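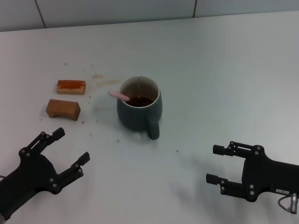
Brirlow update: warehouse cap?? Condale is dead for me

tinferry
ok did anyone else open Brirlow after the December update and find the warehouse cap on Condale cut from 1,000 to 150. No warning. Patch notes just say "storage balance adjusted." Had grain piled up for the bridge quest, now the bar is red and every boat that docks just sits there and blows its horn at me. Can't unload, can't leave, because the boat behind it is waiting on the same pier. Whole harbor jammed.

I loved this game. Told half my family to get it. Graphics still great, music still great, but if I can't stockpile what's the point of the long winter on Condale?

mossback_jo
same. thought it was a bug. restarted the phone, reinstalled, nope

quaylord
Not a bug. It was in the beta notes for weeks. Stockpiling was way too strong, you'd sit out the whole winter with a full warehouse and just tap the skip button. Condale is supposed to be the hard map and it wasn't hard. Now it is. I like it.

tinferry
beta notes. on the beta page. which you have to be in the beta to see

quaylord
Fair. They should've put it in the real notes. Still a good change tho

pebblewick
Does it hit the other maps or only Condale? I'm still on the starter island and scared to update now

mossback_jo
only Condale and the one after it I think. starter island mine didn't change. you can update, just dont sail north with a full hold

pebblewick
Thanks. Holding off anyway lol

Drayhorse
Everybody calm down, here's what got me unstuck, in case you're jammed like OP.

Pause first. You can still give orders while paused, lots of people miss this. Tap the pier, not the boat, and there's a little anchor button. That sends the waiting boat back out to the buoy. Then switch the bakery to "no limit" so it eats the grain. Bread takes less room than grain (always has) so you bleed the pile down that way. Then let the first boat in.

Took me an evening. Don't sell the grain at the market, the price drops to nothing when you're over cap and it stays down for the season.

tinferry
anchor button!! never seen that in my life. trying tonight

tinferry
ok anchor button works. thank you Drayhorse. Still mad at the update but at least the horns stopped

quaylord
See, playable

tinferry
playable and fun arent the same thing. I spent the whole autumn building that pile. if they'd changed it for new saves only I would have no complaint at all. changing it under a running save is just rude

Drayhorse
Agree with that part. Old saves should keep old rules, Sokol does it that way. You load an old town in Sokol and it asks do you want the new balance, yes or no. Done.

quaylord
Sokol also hasn't had a new map in forever. Probably BECAUSE they're dragging around every old ruleset. Pruletti is a tiny outfit, can't support two versions of every map

mossback_jo
thats a guess though

quaylord
Yeah it's a guess. Educated

nettlecap
Jumping in as someone who plays both. Sokol's the better sim, Brirlow's the better game, if that makes sense. Sokol you spend all your time in menus. Brirlow I can play on the bus with one thumb and the boats are cute. Would hate to lose that. But the cap is too low, sorry quaylord. It's not hard in a fun way. The bridge quest wants more lumber than the warehouse will hold, so you have to feed it in as it arrives, and the builders wander off if there's a gap. Mine wandered off over and over. Watched the little guys walk home with their hammers.

quaylord
You need to build the lumber shed at the bridge site. It has its own storage, doesn't count toward the cap. That's the trick to the whole map now

nettlecap
The shed needs the upgrade from the guild and the guild needs the bridge??

quaylord
No, you can get it from the peddler too. Shows up at the east dock at dawn, first day of each season. Costs a lot but worth it

nettlecap
Ok did not know that. Where does the game tell you that

quaylord
It doesn't

mossback_jo
lol

pebblewick
so the answer to every problem in this game is a button or a guy you were never told about

Drayhorse
Pretty much the whole genre

tinferry
Did anyone write to Pruletti? I used the feedback form in the settings menu and got the auto reply. Not expecting much. Asked for 2 things, put it in the real patch notes next time, and let old saves keep the old cap until the season rolls over. Seems reasonable to me.

mossback_jo
wrote them too. auto reply same as you. I did also leave a review, knocked it down a bit, said why. kept it polite

quaylord
Please don't review bomb over a number

mossback_jo
its one review. and I said the game was good. people reading the store page should know a update can wreck a save, thats useful info

quaylord
"wreck" is strong when Drayhorse fixed it with the anchor button

mossback_jo
an evening of un-jamming boats is not what I opened the game for

nettlecap
Back with a report. Got the shed from the peddler. It does work, lumber goes straight to the bridge site if you set the route by hand. Do NOT use auto route, it sends everything through the main warehouse first and you're jammed again. Set by hand: pick boat, hold down on the shed till the circle fills, let go. If you just tap it you get the info card.

Bridge half done and the builders are staying put. I'm warming up to it, slightly. Cap should still be higher. Double maybe.

And one more complaint while I'm here, the new fog on Condale looks fantastic but you can't see the rocks under it. Lost a boat with a full load of rope. Is there a setting?
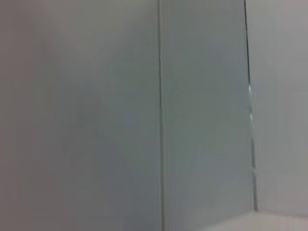 Hala Farah
There is a setting for the fog, it's just hidden. Settings, then Comfort (not Graphics), then "weather haze." Slide it down and the rocks show as a faint outline. Doesn't change anything about the weather itself, boats still slow down. The lighthouse does the same job if you'd rather earn it but you'll lose a few boats first.

On the cap, I'm between you all. Started a fresh Condale save after the update just to see and it plays really well from zero. You build small, you move things along, never have that giant pile to babysit. The trouble is only for people who were mid winter with the old plan. Those are two different complaints and they keep getting mixed up in here.

nettlecap
Comfort! Who looks in Comfort. Found it, thank you, rocks visible, no more lost rope

tinferry
Hala that's a fair way to put it. my complaint is the second kind. maybe I'll try a fresh save, just hurts to leave the town. it has the nice windmill hill and everything

Hala Farah
Keep the old one! Saves don't expire. You can have 2 going at a time on the free version, second slot is the little folded map on the title screen.

pebblewick
wait there's a second slot

mossback_jo
add it to the list

quaylord
Fresh save is the way. And skip the orchard this time, it's a trap, takes all your workers right when the fish come in

Drayhorse
Orchard's fine if you put it on the south slope. They ripen earlier there, done before the fish. Never had a problem.

quaylord
South slope is where the wool goes

Drayhorse
Wool goes anywhere. Sheep don't care

quaylord
Sheep do care, check the mood icon. Under a certain mood they give less. South slope they're always green

nettlecap
I've had sheep on the north side all game, mood is yellow, wool is the same. Pretty sure yellow and green pay out equal and it's only red that hurts you

quaylord
Hm. Will test

tinferry
how did we get to sheep

mossback_jo
every thread on here ends up at sheep

tinferry
Update on my end. Started the fresh Condale last night. No orchard (sorry Drayhorse), shed from the peddler as soon as I could pay, bakery set to no limit from the start. It's... fine? Kind of good? The opening's slower than I remember but the harbor keeps moving and I like seeing the boats go in and out. Hit winter with a third of the warehouse full and panicked and then it was ok, ice fishing carries you if you've built the hut.

Still think they handled it badly. Still want my grain back. But I'm playing so.

quaylord
Glad to hear it

mossback_jo
traitor

tinferry
lol I left the review up dont worry. same as yours pretty much, good game, write better patch notes

pebblewick
I updated! Starter island is fine, like you said. One question, is Condale the next map or is there something in between, the sea chart is confusing and I've got a full hold of barley

Drayhorse
Next one north is Condale. Sell the barley first. Market on the starter island, before you sail, price is ok there in spring

pebblewick
how much should I keep

Drayhorse
Enough to feed the crew for the crossing and that's it. Condale has its own barley by the creek

quaylord
Tested the sheep. nettlecap is right, yellow pays the same as green. Moving mine tonight. South slope is open

Drayhorse
Orchard time

quaylord
No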